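3.2 Materials and table layout

The sorting sets were put together from things that turn up in family rooms, after-school rooms and shared offices. Nothing special. Balls, toy blocks, dishes, pens, odds and ends. We wanted sets where more than one way of tidying made sense, so that a person clearing the table would have to pick a rule and (usually) break it somewhere. A set of only blocks gives you one box of blocks. A set of only dishes goes to the kitchen. Mixed sets are where people slow down.

Items came from two places. The first was the toy shelf at the Derkport center, which had been collecting strays for years. The second was a drawer of desk supplies kept by Shanthi Wijesinghe, who also did the first pass of naming. Names were kept plain: "ball", "block", "bowl", "plate", "marker". Color was recorded seperately and never made part of the name, because in the pilot the coders began treating "yellow ball" and "blue ball" as different kinds of thing and the kind counts went all over the place.

All layouts used a black cloth draped over the table with the folds left hanging. The cloth was chosen for two reasons. Small things stay easy to pick out against it, even the dark blue ones if the light is decent, and balls roll less than on a bare top. An earlier gray cloth was dropped. Too close to the carpet, and items that had gone on the floor were missed in coding.

Placement was loose. We did not use a grid. The person setting up was told to spread things over the whole table, keep at least one pair of like items apart, and put at least one pair of unlike items close together. Standing things were allowed to stand. Flat things could sit at an angle. The layout in Figure 2 is from the Clalow set, which was the one used most and the one most of the examples in Section 4 come from. It has the balls in different colors, green blocks stacked up, a small blue block away from them, a translucent magenta bowl, a shallow pink-red plate with ridges, and a green highlighter with a dark blue cap.

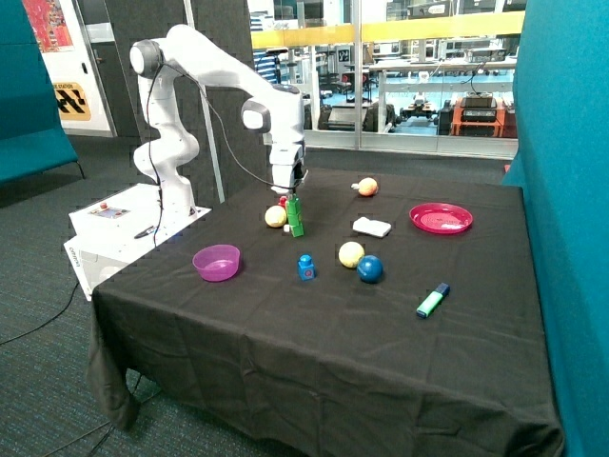 Each set was built around what we call pulls. A pull is any feature two items share that might lead someone to put them together. Kind is a pull, color is a pull, so is size, material, and where the thing would live in a house. The rule for a usable set was that no single pull could take in everything. Color was the easy one to plan. A highlighter and a stack of blocks that are both green share a color and nothing much else, and a dish in a pinkish shade can go with another dish by kind or by color, which tells us nothing. So dishes in the same color family were scored as "ambiguous" and left out of the color analysis. This cost us some data. We think it was the right call but see Section 5.

Use was harder. A bowl is a dish, fine, but it is also a thing that holds other things, and a good share of participants used it that way: balls in the bowl, done. Chaminda Liyanage, who wrote the coding guide, argued for counting this as a container move and not as grouping by kind, and after some back and forth that is what we did. The plate hardly ever got this treatment. Things roll off a plate.

White flat items gave the most trouble in naming. Participants called them sponge, eraser, soap, "that white thing". We let the participants' own word stand. If they said eraser it was coded as desk, if they said sponge it was coded as kitchen. Where no word was given the item was coded unknown. Picking it up sometimes settled the matter, sometimes not.

3.3 Procedure

There were 14 participants, recruited through the Derkport center and by word of mouth. Each worked alone. The instruction was read out from a card: "Please tidy these things the way you would at home. There is no right answer. Tell me when you are done." No boxes, no labels. Three empty trays were offered on request and most people asked. Two did the whole job by making rows on the cloth, which we had not planned for, and the coding guide was changed in June to include rows and piles on the same footing as trays.

Sessions were run in the Selvanayagam room, behind teal partitions. Not a quiet room but quieter than the hall. In all we ran 200 sessions over the full group of sets, with the same person never getting the same set twice in a row. From these we coded 4,000 placements. A placement is one item set down and left for long enough that the participant's hand went to something else. Items picked up and put back in the same spot do not count. Items moved twice count twice, with the last one marked final.

We dropped 13 sessions before analysis. Reasons were dull: a set missing an item, the card read out wrong, a phone call. Dropped sessions are not in the total given above.

3.4 Coding of stacks and small parts

Interlocking blocks need a note. A stack could be treated as one thing or as several, and participants split on this. Some took the stack apart before doing anything else, others moved it whole and seemed not to consider it. We coded a stack as one item untill it was pulled apart, after which each block was its own item. A loose block added onto a stack was coded as grouping by kind, also if the colors did not match. Stacks left standing upright on the cloth were coded "not placed".

Small parts near a bigger object were often missed by participants, and by us. A small piece tucked behind a stack gets found last or when the stack is lifted. For this reason we report time to last placement with and without small parts. The gap is large enough to matter, and anyone setting up a similar table should decide beforehand whether hidden pieces are part of the task.

Coding was done in the Triroveck sheet, one row per placement, by both coders working apart and then meeting over the mismatches. Most mismatches were about container moves (see above). The rest were typing errors. The guide in its final form, dated 17 February 2019, is available from the authors, along with the item lists for all the sets and the card text.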